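# Plavov desk arm, trial kit: gripper lets go of things early

**Opened:** Sat 22 April
**Status:** open, was closed, open again
**Product:** Plavov arm with two-finger gripper, bought through Oprea as a trial
**Control software:** Drunuro, whatever version came on the stick
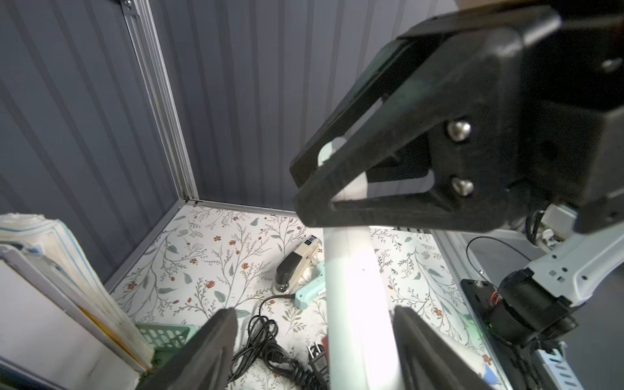

The arm picks up an object, lifts it, thinks about it, and opens its fingers somewhere between the pick and the drop zone. No error is raised. Drunuro reports the task as complete, and in a sense something has been completed.

Trial terms give us 30 days to send the kit back, so I'd like this sorted or at least explained before then. I've attached the job file and the export from the event viewer.

**What we expected:** object goes into the basket.
**What we got:** object goes onto the mat, usually from a height that makes a noise.

## Setup

- Arm fixed on its mounting plate, inside our own enclosure (aluminium extrusion, ribbed panels).
- Printed mat on the floor of the cell. It has vines and little flowers on it. Oprea's checklist asks for "a non-reflective surface" and is silent on flowers.
- Test objects are ordinary desk and workshop things: stapler, glue gun, pens, tape. Glue gun is never plugged in for this.
- Grip force at the default, which is 40 on a scale the manual doesn't label.
- Wrist camera on.

## Log

**Entry 1.** Ran the stapler job as supplied. Good pick, good lift, dropped on the swing to the left. Repeated it with the same result. Tried a roll of tape, which went all the way to the basket without complaint. I was briefly proud of the tape.

**Entry 2.** Called the Oprea help line. Was asked whether the arm was powered on. It was. Was asked to turn it off and on again, which I had done, but I did it once more so we could both feel involved. No change.

**Entry 3.** Raised grip force in steps. More force helps with the stapler up to a point and then squirts it out sideways, like a wet soap. Put it back to default. Tightened the screws on the gripper side plate while I was in there. One took a bit of a turn. This made no difference to the fault but the joint feels nicer.

**Entry 4.** Reply from Plavov support:

> Thank you for contacting us. Please confirm the object is within the rated payload and that the wrist cable is free to move through the full range of travel. Please also confirm the fingertips are clean.

Payload: it's a stapler. Fingertips: wiped down with the lint-free cloth from the kit, which left lint. Wrist cable: see next entry, because I hate to admit this was a useful question.

**Entry 5.** Walked the arm through the full path by hand with the motors off. Past the halfway point of the swing the wrist cable goes tight. It doesn't come unplugged, it just gets a small tug, and the status light on the controller blinks. Pulled some slack through the cable chain and re-dressed it. Ran the stapler job six times and got no drops. Closed the ticket and had a biscuit.

**Entry 6.** Reopened. Stapler is fine. Glue gun is not.

The glue gun gets picked up properly by the body and then the cord comes along for the ride. With the cord coiled up next to it, the arm lifts gun, some of the coil and eventually whatever the coil has made friends with. At the top of the lift the gripper opens. Same behaviour with the stapler lying on top of the gun: it goes for the stapler, catches the gun's handle as well, and gives up on both.

**Entry 7.** Turned on verbose logging, an option found under *Appearance* in the Drunuro menus, next to the dark theme. Every one of the glue gun drops has this just before it:

```
grip: load mismatch, expected SINGLE
grip: policy = release
task: complete
```

So there are two faults and I had been treating them as one. The tight cable was cutting the gripper signal for a moment, and an interrupted signal also ends in a release. The tangle is a different thing: the arm notices it's carrying more than it bargained for and lets go on purpose. Fair enough as a safety idea. Calling it complete afterwards is a bit rich.

**Entry 8.** Asked Plavov whether the release policy can be changed. Answer:

> The release policy is set to protect the mechanism. It can be changed to "lower and release" in the job file. This option will be documented in the July update.

Changed it by hand with their instructions. The arm now brings the tangle back down and puts it on the mat gently, then announces success. A real improvement in the noise department.

**Entry 9.** Tried the glue gun with its cord wrapped and held with a twist tie. Picked and placed, no mismatch. Tried it with the cord loose again, and got a mismatch, a polite lowering, and "complete".

## Where it stands

| Fault | Cause | State |
|---|---|---|
| Drops on left swing | Wrist cable too short in the chain | Fixed here, needs a note in the assembly guide |
| Drops with corded objects | Load check sees the extra weight | Worked around with the new policy |
| Failed picks reported as complete | Drunuro | Open |
| Lint | Lint-free cloth | Won't fix |

## Asks for Plavov and Oprea

1. A separate task result for a release that wasn't at the drop point. "Failed" is a perfectly good word and I'm happy to read it on a screen.
2. A line in the assembly guide saying how much slack to leave at the wrist. The drawing shows the cable as a graceful curve with no figures on it.
3. Verbose logging moved somewhere a person might look.
4. Units for grip force. Any units.

## On keeping the kit

Asked by our side for a recommendation, so it may as well live in the ticket. I'd keep it. The arm repeats its path well, the gripper is solid, and once the cable was sorted it did the loose desk items all afternoon while I got on with other work. I would not buy it for anything with a cord attached unless somebody is going to wrap the cords first, and if somebody is standing there wrapping cords they could also put the thing in the basket.

Leaving this open until item 1 gets an answer. Support has marked it "awaiting customer", so for the record, the customer has replied and is awaiting support.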